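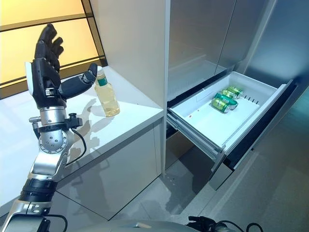 Vor Ort / Laborbesuche

Besuch bei Ridach: Flasche, Schublade, nochmal

2018-01-22, von Sharada Thevar

Kurz rein zu Ridach, zwei Stunden, Jacke gleich wieder an. Küchenzeile, offene Kühlschrankschublade, grüne Dosen drin. Aufgabe heute: Flasche greifen, übergeben, ablegen. Gesteuert wird per Hand, Aravind Fernandes mit Datenhandschuhen, jeder Finger einzeln. Etwa 1000 Durchgänge haben sie schon, 2000 sollen es bis Juli werden. Verpatzte Griffe werden extra abgelegt, nicht gelöscht. Schwierigste Stelle laut Fernandes der Daumen, man spürt drüben ja nichts. Durfte selbst mal ran. Nach 605 Sekunden war mein Arm lahm und die Flasche imer noch nicht in der Schublade.

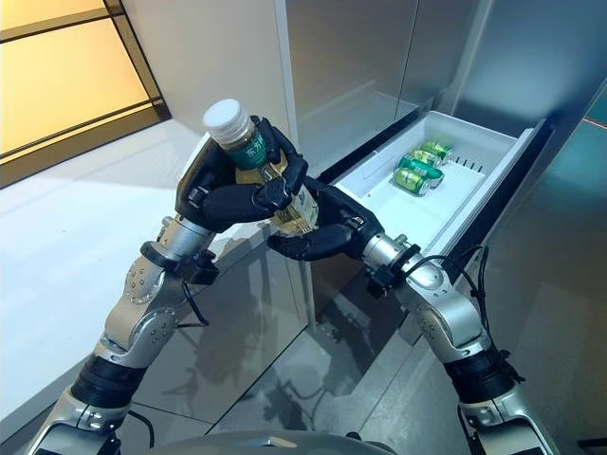
Beide Hände an der Flasche, Schublade offen.

Nächster Halt Lillercombe, Bericht folgt wen ich dazu komme.

Kommentare

tusum_fan: Gibts da Kraftrückmeldung oder nur Bild?

S. Thevar: Nur Bild. Kommt angeblich noch.

Kalle: 605 Sekunden, Respekt. Ich hätt nach zwei Minuten aufgegeben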